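Our singing groups for people living with dementia are back in Studlow from November. Sessions run for 90 minutes, with a tea break halfway.

Last year the Wasska project reached 1,648 people across 11 care homes. Most of the groups are now led by staff we trained.
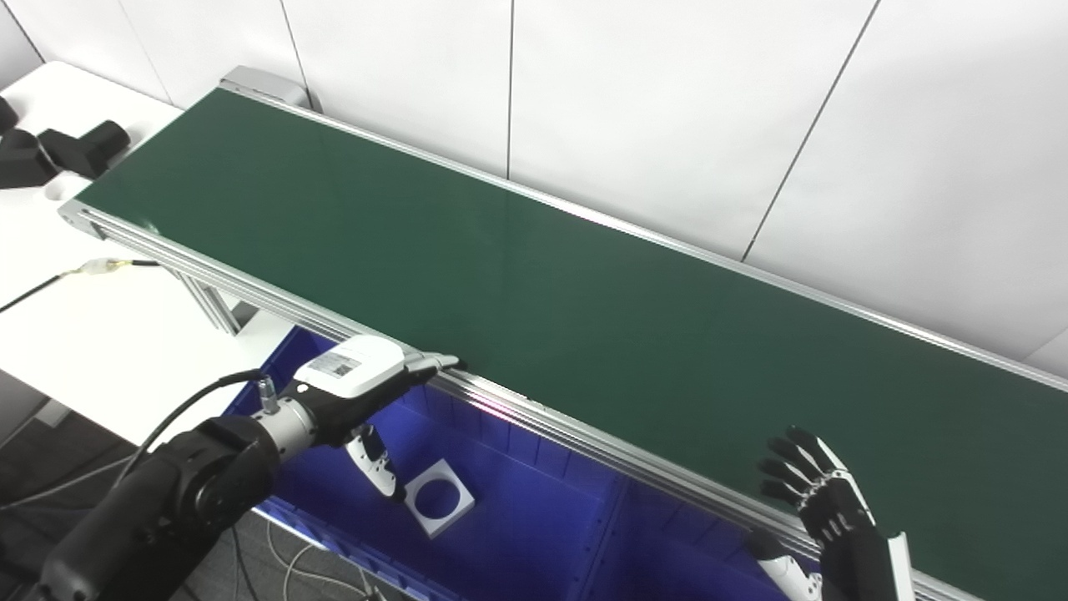
Drerley joins next. Two of the homes there have asked for daytime groups — mornings suit most residents better.

If you work in care and want to train with us, applications close at noon on the last day of the month.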